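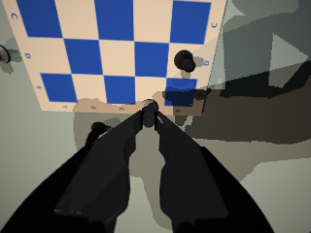

Hello again, crafty people! I promised you a proper review of the Erus scoring board and I've finally put it through its paces on a big batch of birthday cards (30 of them, all for the Skillham craft fair in October, and my thumbs know about it).

I bought mine from Choo after my old one warped, and I have to say I'm smitten. The grooves are lovely and crisp, and the bone folder glides along without tearing even my heaviest cardstock! It comes with 2 folders, one fine and one chunky, and I reach for the fine one nearly every time.

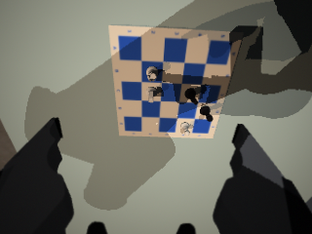 The envelope guide took me a bit longer to get on with. The printed chart only covers 6 sizes, so for my square cards I went back to my trusty Studau ruler and a pencil – a bit of a faff, but the corners came out neat in the end. I do wish the storage slot shut more firmly, mind you, as the folders slide out whenever I tip it up.
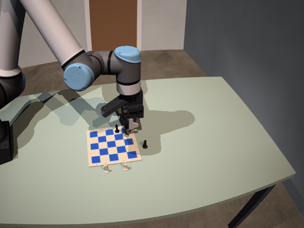 Blue and cream checks

Would I buy it again? Yes, and I'm already eyeing up the mini one for gift tags. Right, back to my glue and ribbon!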